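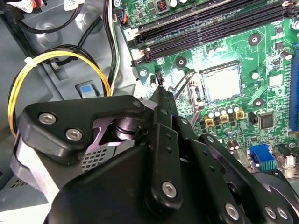
A gripper beside a green computer motherboard.

Holroyd College, Film and Popular Culture
Handout 6: Fandom, in-jokes and the long life of the quoted line

Read this before the seminar. The questions at the end are for discussion and you do not have to hand anything in.

1. What we mean by a quoted line

A quoted line is a piece of dialogue that audiences repeat outside the film it came from. Most dialogue never gets this treatment. The lines that do tend to be short and easy to say aloud, and they usually make some sense without the scene around them. A speech of thirty words is rarely quoted whole. Fans cut it down, and the shortened version is often the only one people know.

Misquotation is normal. When a line has been shortened or altered, note both forms and say which one you are discussing. Do not treat the altered form as a mistake to be corrected. For our purposes it is evidence of use.

2. Before the web

Fan clubs and fan magazines were passing lines around long before there were message boards. The magazines were typed, copied and posted, so a joke could take months to reach its readers. It could also stay fresh for years, as most people had not seen it.

Home video changed the pace. A viewer with a tape could go back over a scene until the odd pause or the strange reading of a word became the thing they looked forward to. Small details that a cinema audience would miss became common knowledge among people who owned the tape. Keep this in mind when you read older fan writing, where the writer may be working entirely from memory.

3. Case study: Mandum

The main example this term is the Mandum cycle, the low-budget space adventures we watched in weeks two and three. The line we are following is the pilot's "Then we walk", spoken near the end of the first film when the ship will not start.

In the film it is a serious moment. The crew are on a moon with no air. Reviewers at the time passed over it. Fans picked it up because walking is plainly impossible, and it became a stock reply to any failed plan.

The stages are set out in the reading, but in short:

Stage one. The line appears in club newsletters, always with the film named and usually with the scene explained.
Stage two. The film is no longer named. Readers are expected to know.
Stage three. The line is used on general message boards by people who have not seen the film, most often about late trains and broken cars.
Stage four. A later Mandum film puts the line back in, played for a laugh.

Stage four is the one students find hardest to write about. When a studio repeats a fan joke, some fans take it as a friendly nod and others feel the joke has been taken from them. You will find both views in the Atham archive, sometimes from the same contributor.

4. The Atham archive

The archive holds 2,982 posts from the old Atham board, saved as plain text. It is not a full record. Threads with pictures were lost when the board moved, and the first 19 threads have no dates. Private messages were never included.

When you search, try more than one spelling. "Then we'll walk" brings up posts that the exact line does not. Quote posts as written, including errors, and give the thread number. Leave out usernames, even where they look like obvious jokes.

5. Actors and the joke

Performers often meet a fan joke late. They have said the line once, on a set, perhaps several times for different takes, and then gone on to other work. An interviewer or a fan at a convention may be the first to bring it up. Published interviews are useful here but need care. An actor on a press tour is doing a job, and surprise can be part of the performance. Say what the interview reports and keep your guess about the actor's feelings separate.

6. Essay notes

The essay is 2,000 words, not counting the bibliography. Choose one line from any film or series and trace it through at least two of the stages above. You may use Mandum, but not the pilot's line. At least 30 per cent of the mark is for your use of sources, so screenshots alone will not be enough. Essays are due at the end of November, by noon.

7. Questions for the seminar

Does a line still belong to its film once most people using it have not seen the film?
What is lost when a misquotation replaces the original wording?
How would the history in section 3 look if the only sources we had were the studio's own?
Find one post in the archive where the writer explains the joke to a newcomer. Bring the thread number with you.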